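Can the machine tidy your hallway yet?

Every February our readers write to ask when they can stop doing chores, and this year I went to Fledville to ask Baptiste Gaillard, who works on home tasks at Solness. His answer was short: some chores, on some days, if you are patient.

His group keeps a list of 31 household jobs. Folding a towel is going well. Putting a cap on its stand is still difficult, and I did not expect this. A cap is soft, it changes shape when you take it, and the brim pulls it to one side.

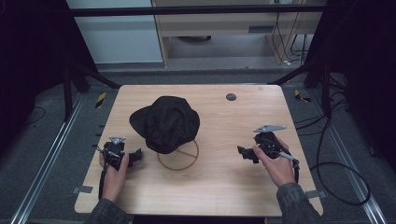 For such jobs a person first does the work many times with hand-held grippers, and the software learns from these recordings. The cap task has 336 of them now. With the program, called Prellamik, the arm succeeded in 70 tries out of every hundred last month. A child does better, but the child must be asked more than once.

The shop floor is a little ahead. At Besson, 8 machines already sort boxed goods at night — boxes keep their shape, and this helps a lot. For loose clothing they still call a human.

Gaillard hangs up his own coat, and he expects to do it for some years more.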